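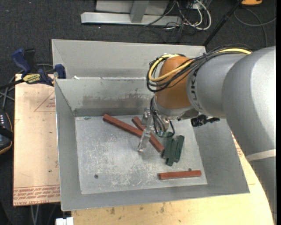 Last modified: October, revision 2

4.2 Grasp selection among touching bars

Figure 3. The gripper over the metal bin with six bars, three red and three green. The green bars lie side by side.

Bars that lie parallel and close together are the hard case for our planner. The segmentation network, trained on 2,585 labeled views, tends to merge neighbors of the same color into one wide region, and a grasp centered on that region has no room for the fingers. We therefore split each region along its long edges before any grasp is proposed. Candidates come from the Pemano sampler - we kept its default settings - and are checked for collision against the bin walls and the other bars.

The clear fingers (Figure 3) are a second source of error. Depth readings through them are unreliable, so the Westhorpe tracker masks the finger volume using joint angles and ignores any depth inside it. The mask is padded on all sides, which can hide part of a bar when the gripper is low.

We logged 2,079 planning calls in total. In 1,121 of them the first candidate passed the collision check. The remaining calls went to the next candidate in the list, or to a new view when the list was empty.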